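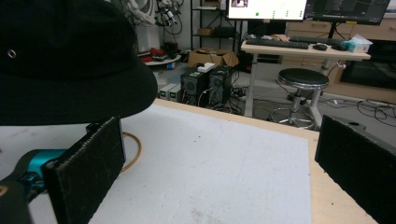 Every September the same leaflet comes through the door, and every September I read it twice to see what has changed. This year it is headed "Your Nurwood bus, only better". The 11 will now stop at Himholm on the way into town, the evening service will be "demand-led", and there is an app called Jeseo. Fares go up at the same time, but you have to turn the leaflet over for that.

I am in favour of buses. I've used the 11 for longer than I care to admit, and I would like it to run when my neighbours need it. What I don't trust is the word "demand-led". As far as I can make out, it means that after 7pm no bus comes unless you have booked one, and that the booking is a request. Vicente Jara from the operator, Engström, told the parish meeting that passengers would be "offered a journey within a reasonable window". Asked how long the window was, he said it would depend on demand.

The current timetable is poor, but it is a timetable. If the 6.40 is late, you know it's late. You can stand at the stop and be cross with it. I'm not sure how you complain about a bus that was never promised.

There is also the matter of people who don't own a smartphone, or who own one and keep it in a drawer. The leaflet gives a phone number for them, in small type. I rang it at half past four and listened to music for 11 minutes before a recorded voice suggested I try the app.

Soledad Bravo, who drives the school run and knows the road better than any consultant, thinks the Himholm stop will cost more time than the plan allows, mainly because of the turn by the chapel. The new timetable gives it two minutes. I have watched a milk tanker take longer than that to get round.

The operator says the trial routes went well, with 100 responses to its survey and most of them "positive or neutral". I'd like to see those two separated before I cheer. I filled in that survey myself and it had 42 questions, not one of which asked whether the bus had turned up.

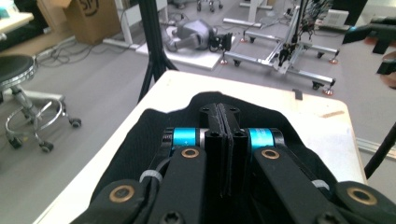

## What you can do

Comments are open until the end of the month. Paper forms are in the library, on the shelf by the door, and they do get read out at the next meeting. Keep it short and say which bus you catch and when. If you've tried booking an evening journey, put down the time you asked for and the time you were offered.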